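Household Tips: Bed-Making and Folding Notes from the Druma Open Day

Published 2026-10-05

The Druma workshop in Zikadthorpe opened its doors for an afternoon of household automation demonstrations. Most visitors came for the robots. These notes are for readers who came for the laundry, and cover the methods used at the folding station that transfer to an ordinary bedroom or utility room.

Handheld grippers were in use at the station, so that each movement of the hand could be recorded and later used in training. A gripper of this type has two contact surfaces and no sense of touch. Any folding method that works with it will work for a person with stiff fingers, gardening gloves or a sore wrist.

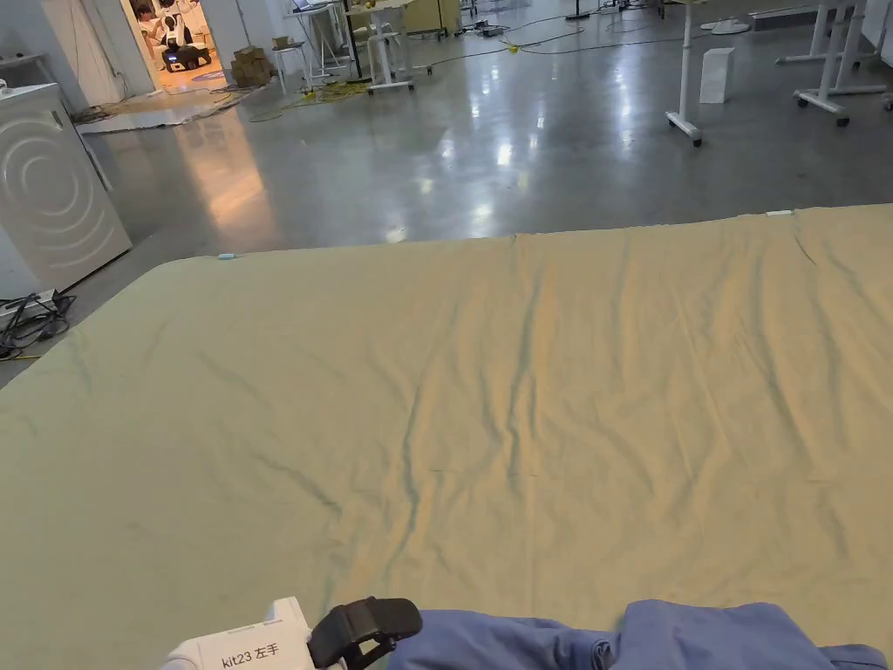
Fitting a sheet starts at the far side. Set both back corners before touching the front, then draw the fabric towards you with the flat of the hand. Pulling at one near corner first throws diagonal creases across the whole width, and these have to be worked out again later. If the back edge tends to creep, clip it. Two small clips, one light blue and one white, were fastened along the back edge of the green sheet at the station, one near each end, and any pair with a smooth jaw will do the same at home. Avoid sprung metal clips on fine cotton, as they leave a bite mark.

Dae-han Yoon, who ran the station, gave the following working rules for folding shirts and other light garments.

Spread before folding. A crumpled garment should be opened fully, sleeves included, before the first fold is made. Folding from a heap takes longer and usually has to be done twice.

Grip at a seam. Single-layer fabric slips and stretches. The hem, the shoulder seam and the side seam are thicker and give a cleaner lift.

Keep the lift low. Raise the edge only far enough to clear the layer beneath, then carry it across and lay it down from the far end towards you. Air trapped under a high fold causes ripples.

Smooth once, outwards from the middle. Repeated stroking moves the lower layer out of line.

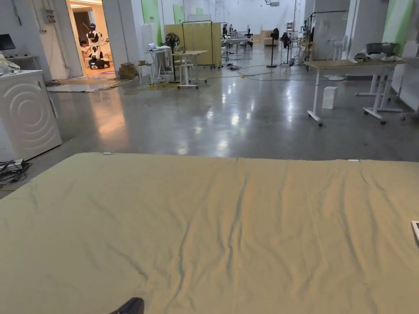 The sheeted work surface at Druma, with the two clips along its far edge.

The surface matters more than the technique. A bare tabletop is too slippery for knitted fabrics — a cotton sheet over it gives enough drag to hold the bottom layer still. Choose a plain colour that contrasts with most of the wash. Working height should be level with the hip bone or slightly above; for most adults a table of 90 cm is suitable, and a low bed is not.

Iason Sotiropoulos of Chatzigeorgiou answered questions on extension leads, a subject on which he holds firm views. Uncoil a reeled lead completely before running an iron from it. Keep sockets well away from the washing machine hose, and route cables along a wall wherever people carry full baskets.

The next open day is planned for July. Places at the folding station are limited to 6 per session and are booked through Plesura.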